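Mattress

A mattress is a large pad used for sleeping or lying on. It may be placed on a bed frame, on a box spring, or directly on the floor. Most mattresses have a fabric cover, called the ticking, around a core of springs, foam, natural fiber, air, or water.

The English word comes through Old French and Italian from an Arabic word for a place where something is thrown down, such as a cushion or mat. Bedding of this kind is far older than the word. Layers of grass and leaves were used for sleeping in prehistoric times, and cloth bags stuffed with straw, wool, feathers, or hair were common in Europe for many centuries.

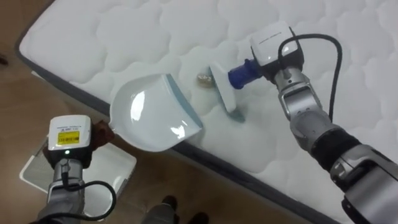

PUDCOMBE, Friday, February 17, 2023

The revised edition of the Pudcombe Household Encyclopedia groups mattresses by what is inside them. The entry was prepared by Dayana Zapata and replaces an older one that dealt mainly with hair and cotton fillings.

Innerspring mattresses

An innerspring mattress has a core of steel coils. In the open-coil type, the coils are joined to one another by wire, so that pressure on one part is passed to the parts next to it. In the pocketed type, each coil is sewn into its own fabric sleeve and moves more freely. Pocketed coils cost more to make, but a sleeper is less likely to feel a partner turn over.

The thickness of the wire is given as a gauge. A lower gauge number means a thicker wire and a firmer coil. Wire of gauge 13 is used in firm models and gauge 14 in softer ones.

Foam and latex mattresses

Polyurethane foam came into wide use in bedding after the middle of the 20th century. Memory foam, a slower type, softens with body heat and returns to its shape over several seconds. Latex foam is made from the sap of the rubber tree, from synthetic rubber, or from a blend. It springs back faster than memory foam and is heavier than most other foams of the same size.

Hybrid mattresses have a coil core with one or more layers of foam or latex on top.

Cover and quilting

The ticking holds the filling in place and takes most of the wear. Traditional ticking is a tightly woven cotton or linen, often with a narrow stripe. Knitted covers, which stretch more, are now common on foam models. In a quilted cover, the top fabric is stitched to a thin layer of padding. The stitching keeps the padding from shifting and forms the raised pattern seen on the surface. Side panels may be made of a different cloth from the top.

Tufting is an older method. Strong thread is passed through the whole mattress and fastened on both sides with buttons or small pads of wool. The Nillano tuft, named for the workshop where it was taught, uses a double loop and a flat knot. Heriberto Echeverri describes it in his notes on hand upholstery, along with the curved needle needed for the corners.

Care

Dust, skin flakes, and lint collect in the seams of a quilted surface. Most makers advise stripping the bed and cleaning the bare mattress several times a year. A soft brush or the upholstery tool of a vacuum cleaner is used along the seams first, then over the open surface.
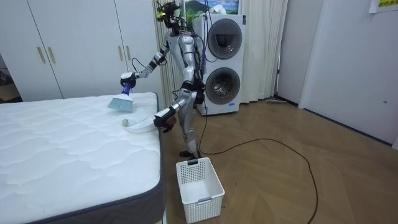 Stains are treated with a small amount of mild soap on a damp cloth. The fabric should not be soaked, as foam and padding dry slowly and may grow mold. Baking soda is sometimes left on the surface for a few hours to take up odors and is then vacuumed away.

Two-sided mattresses are turned over from time to time. One-sided models can only be rotated from head to foot. A common schedule calls for this in the spring and again in November.

Service life and disposal

A mattress is usually replaced when it sags, when the coils can be felt through the padding, or when the edges no longer hold their shape. Steel from old coils can be melted down, and foam can be shredded for carpet underlay. Wood and cotton parts are also recovered in some places. Many landfills charge extra for mattresses, as they take up a great deal of room and do not pack down well.

See also: Bed frame; Box spring; Futon; Ticking; Upholstery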